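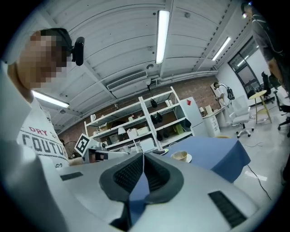 Aufnahme mit Handgreifern am blau bedeckten Tisch, Aufgabe »Tasse und Untertasse«

Suche Suchbegriff eingeben Suchen

Vorhaben Trilel: Zwischenbericht an die Omico-Förderstelle
Stand: 19. Juli 2020
Berichterstattung: Heledd Pritchard, Projektleitung

1. Stand der Arbeiten

Im Berichtszeitraum wurden 805 Vorführungen aufgezeichnet. Die Zahl steht so auch im Antrag als Zielwert, und insofern ist der Meilenstein erfüllt. Ich bitte trotzdem darum, sie mit Vorsicht zu lesen. Gezählt wird jede Aufnahme, die sich öffnen lässt und vom Anfang bis zum Ende eine zusammenhängende Greiferbahn enthält. Über die Brauchbarkeit für das Training sagt das wenig, und der Antrag war an dieser Stelle zu großzügig formuliert.

Vorgeführt wird überwiegend mit Handgreifern, die eine Person selbst führt. Ein kleinerer Teil entstand per Fernsteuerung am Arm von Fujimoto. Ursprünglich sollten beide Verfahren gleich stark vertreten sein. Die Fernsteuerung ist aber so mühsam, dass wir diesen Plan im Frühjahr aufgegeben haben. Wer über die Konsole eine Tasse auf einer Untertasse absetzt, braucht dafür ein Vielfaches der Zeit und übt dabei vor allem den Umgang mit der Konsole.

2. Was die Handgreifer leisten und was nicht

Die Aufnahmen gehen schnell, und neue Leute sind nach kurzer Einweisung einsatzfähig. Das wird in den Veröffentlichungen zu diesem Verfahren gern hervorgehoben und stimmt auch. Weniger steht dort über die Frage, ob ein Arm die gezeigte Bewegung überhaupt nachfahren kann. Menschen drehen das Handgelenk, beugen sich vor, weichen mit der Schulter aus, greifen notfalls von unten. Bei der Nachrechnung auf die Kinematik des Fujimoto-Arms fiel ein beträchtlicher Teil der Bahnen aus dem Arbeitsraum heraus. Wir haben diese Aufnahmen vorerst im Bestand gelassen und gekennzeichnet. Eine Bereinigung steht aus.

Die Lagebestimmung über die Marker ist stabil, solange der Marker zu sehen ist. Bei zweihändigen Aufgaben verdeckt der eine Greifer häufig den anderen. Die Software von Dustton füllt solche Lücken durch Interpolation und meldet anschließend eine vollständige Bahn. Ich halte das für bedenklich. Eine Lücke im Moment des Absetzens betrifft genau den Abschnitt, auf den es ankommt, und im Protokoll taucht sie nicht auf. Auf unsere Nachfrage hat Dustton eine Option zur Kennzeichnung angekündigt, einen Termin haben wir nicht.

Zur Kopfkamera gibt es im Team zwei Meinungen. Die einen erwarten von der zusätzlichen Perspektive Hinweise darauf, wohin Vorführende vor dem Griff schauen. Ich sehe bisher vor allem zusätzliche Datenmengen und den Aufwand für das Unkenntlichmachen der Gesichter. Ein Vergleich mit und ohne Kopfkamera ist vorgesehen. Bis ein Ergebnis vorliegt, sollte sie nicht als Vorteil des Vorhabens aufgeführt werden, auch nicht auf der Projektseite.

3. Erprobung am Arm

Mit dem ersten trainierten Modell wurden mehr als 30 Durchläufe gefahren. Aufgabe war, eine Tasse aufzunehmen und auf die Untertasse zu stellen. In sechs Fällen stand die Tasse am Ende so, dass man das Ergebnis ohne Wohlwollen als gelungen bezeichnen kann. Alle gelungenen Durchläufe hatten eine Ausgangslage, die im Trainingsbestand häufig vorkommt. Sobald die Tasse versetzt oder der Henkel weggedreht war, griff der Arm daneben oder schob das Geschirr vor sich her. Von Verallgemeinerung würde ich derzeit nicht sprechen.

Gefahren wurde mit leerem Geschirr. Ein Test mit gefüllter Tasse war im Arbeitsplan für diesen Zeitraum vorgesehen und ist verschoben.

4. Abweichungen vom Arbeitsplan

- Anteil der Fernsteuerung gesenkt (siehe 1). Die frei gewordenen Stunden gingen in die Sichtung der Handgreifer-Aufnahmen.
- Ersatzpolster für die Greiferfinger nachbestellt. Mehrkosten aus dem Posten Verbrauchsmaterial gedeckt.
- Das Arbeitspaket »Übertragung auf einen zweiten Arm« hat noch nicht begonnen. Ich sehe auch keinen Sinn darin, solange der erste nicht zuverlässig greift.

5. Nächste Schritte und Bitte an die Förderstelle

Bis Oktober wollen wir den vorhandenen Bestand durchsehen, unerreichbare Bahnen aussortieren und das Modell mit dem Rest neu trainieren. Neue Aufnahmen sind bis dahin nur für seltene Ausgangslagen geplant. Der Bestand wird dadurch kleiner, und die im Antrag genannte Zahl wird im nächsten Bericht voraussichtlich unterschritten sein.

Wir bitten deshalb darum, den Zielwert für den zweiten Abschnitt durch eine Erfolgsquote am Arm zu ersetzen. Einen Vorschlag mit Prüfprotokoll reichen wir gesondert nach. Die Mittelabrufe bleiben davon unberührt.

H. Pritchard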